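Home Shop Tabletops & Boards Care Delivery Contact

The Surdale Table Board by Herbridge

If you have ever tried to keep a nice wooden table nice, you already know why we make this. A table gets used for everything. It gets breakfast, homework, bills, a sewing machine, a leaky pot of glue, and then you're supposed to put a cloth on it and have people over! The Surdale is a plain white board that lies on top of the table you already own and takes the wear for you, and when company comes you lift it off and slide it behind the sofa.

We started making them for our own kitchen, long before there was a shop, and the first ones were frankly too heavy. The one we sell now weighs 15 pounds, so most grown-ups can carry it under one arm (mind the door frames, please, I've met all of ours). The surface is matte, and we were stubborn about that. A shiny board under a ceiling light is tiring to work at in the evening, and every little fingerprint shows up on it by morning.

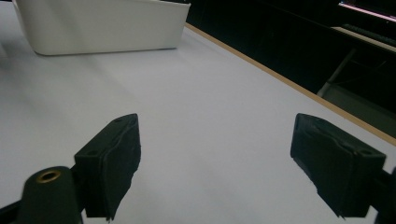 Costel Papadopoulos wrote to us that he had put off buying one for a year because he expected it to slide around, and that he now leans on it with both elbows to do his crossword and it stays where it is. He did ask for a darker color. We hear you, Costel, and we're thinking about it.

What keeps it still is the backing, a thin layer of Relon, a soft grippy sheet we buy in on big rolls. It won't mark a waxed or oiled table as long as the table is clean and dry when you lay the board down. Crumbs are the enemy here. Give the wood a quick wipe first, and once a week or so lift the board and let the table breathe a bit, especially in June when everything in the house feels sticky.

Sizes are simple. The Surdale is 90 centimeters deep, and you can have it in the standard length or ask us to cut it down. Measure your table twice and then take a little off, so that a strip of the wood still shows along one side. People often want it to run exactly edge to edge, and we'll do that if you like, but a bit of bare table gives you somewhere to get your fingers under when you want to pick it up.
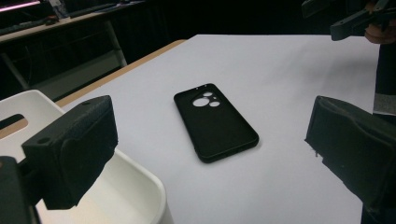

Cleaning is warm water, a drop of dish soap, and a soft cloth. For ballpoint, try a pencil eraser before anything stronger. Please don't use scouring powder, which leaves shiny patches you will never get out again, and don't stand a hot pan on it, even for a minute while you look for the trivet. Candle wax comes off best when it's good and hard, with the edge of an old plastic card.

The corners are rounded by hand by Dierckx, the little workshop two doors down from us, and they're lovely people who will also redo a corner if you drop yours. Just quote part number 868 when you call.
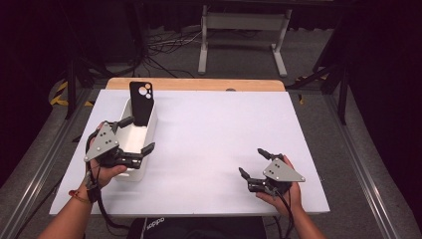
Eugeniusz Kwiatkowski: Had mine cut down to 92 centimeters long for a narrow kitchen table and it fits just right. My only grumble is the box, which took me longer to open than dinner took to cook. Would it hurt the board to store it flat under a bed?

Flat under a bed is perfect, Eugeniusz, better than standing up if you have the room. Put an old sheet around it to keep the dust off the backing. And we're sorry about the tape, we do get carried away with it.

Boards in the standard length go out within the week, and cut ones take a little longer. If you're not sure what size to ask for, send us a note with your table's measurements and we'll gladly work it out with you.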